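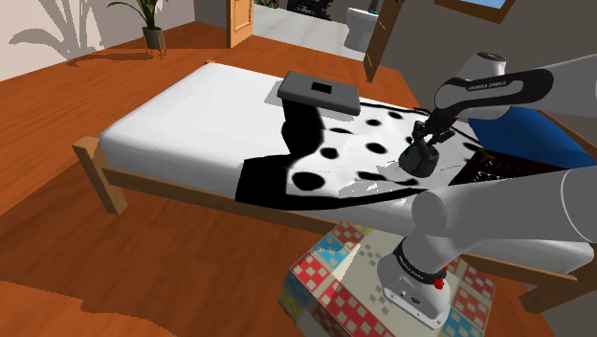 Gladys Mrema put it to us early on that we had the question backwards: asking women what they would say if they spoke more in the meetings, when we should have asked the men what they heard when women did speak. We had no good answer at the time. The fourth section is partly an attempt at one.

Figure 2. Single bed with a dotted black-and-white cloth, computer render.

4. Who gets heard in a mixed discussion group

4.1 Setting

The Trandik evening course ran in Primamby over one autumn, starting in October. Open to anyone over eighteen, free, no reading required beforehand although a good few did it. Topic: feminism and everyday life, taught as a philosophy course for beginners. Two parallel groups, same tutor, same handouts, different rooms in the Chaimongkol building. Enrolment across the two was 47. Slightly more women than men in both, which the tutor had hoped for and had not arranged.

Sessions opened with a short talk and went over to discussion for the rest of the evening. In one group (from here on the open group) people spoke when they liked. In the other (the round group) each person got a turn before anyone could come back for a second. The tutor kept to this fairly strictly for the first half of the course and less strictly after. We come back to that drift in 4.4, it matters.

All sessions were recorded with consent, giving some 31 hours of talk. Transcribed by hand, coded in Vumex. Earlier sections cover the coding scheme so we do not repeat it, except to say that a "pick-up" means a later speaker builds on, quotes or argues with a point, and that a pick-up is "credited" if the first speaker is named or plainly pointed to.

4.2 Speaking time

The open group went much as the earlier literature would lead one to expect. Men took the floor sooner after each talk and kept it longer. Women's turns were shorter and more often framed as questions, even where the content was a claim. Small example, a woman in the third session: "Is it maybe that he only counts the work he can see?" A claim, and rather a sharp one. It was answered as though she had asked for information.

In the round group the gap in time mostly closed. No surprise there — the format closes it by design. What we had expected was that equal time would bring equal pick-up with it. It did so only in part.

4.3 Pick-up and credit

This is the main finding of the section. In the round group women's points were picked up nearly as often as men's. Credited pick-up was another matter. A point made by a woman early in the round would come back later, reworded, and from then on belong to whoever had reworded it. Both men and women did the rewording. Men's points came back with names attached far more reguarly.

One exchange from the round group, shortened. The discussion was on whether a man who calls himself an ally needs other people to agree that he is one. A woman near the start of the round said the word was like "good neighbour", something you can be called but sound odd calling yourself. Six speakers on, a man made the same comparison using "good listener". The next four speakers all referred to "the listener point". The tutor wrote it on the board under that name. The first speaker, when it reached her again, said she agreed with it.

We read this exchange back in the follow-up interviews. The man was surprised and a bit upset. He had no memory of the earlier remark and thought the idea had come to him while waiting. We have no reason to doubt him. The woman did remember, and said she had not minded, then later in the same interview that she had minded on the bus home.

Two things follow. First, lost credit does not need bad will, or even notice. Second, the person who loses it may be the only one in the room keeping track, so self-report from the rest of the group is a poor measure. Surveys which ask "does everyone in your group get a fair hearing?" will tend to score this group well. Ours did.

4.4 The drift in the round group

From about the middle of the course the tutor let the round slip. People came in out of turn, usually to help: finishing a sentence, offering a word. Mostly men coming in on women's turns, though there were women who did it a lot too. Speaking time moved back some way towards the open group's pattern. Pick-up stayed where it was. Hard to say why. One reading is that by then people knew one another and listened for certain voices whatever the order. Another is that the last topics (paid leave, care of parents) were ones where women in the group were treated as having standing, and that we are looking at a topic effect. We can't seperate these with the present data. A third group with the topics in reverse order would have helped, and was not possible.

Veronika Eder, reading a draft of this section, objected to the word "drift". In her view helping someone finish a sentence is what friends do, and a course that never got past strict turns would have failed at something. Fair. We have kept the word for want of a better one but do not mean it as blame.

4.5 Men on listening

The men's interviews were more mixed than we had planned for. Several said the round format was the first time they had sat through a whole discussion with no chance of steering it. Some found this restful. Others spent the wait preparing, and said so openly: "I was writing mine in my head from about the second person." Preparing is of course a likely route to the kind of loss set out in 4.3. Women prepared as well, but more often described changing what they had planned once they had heard the others. Small numbers, self-report, treat with care.

Nearly all the men said the course had been good for them. Fewer could say how. Those who could tended to name a single evening or one remark, and where a remark was named we went back to the transcripts to find who had first made it. Results of that check are given in section 5, together with the open group's interviews.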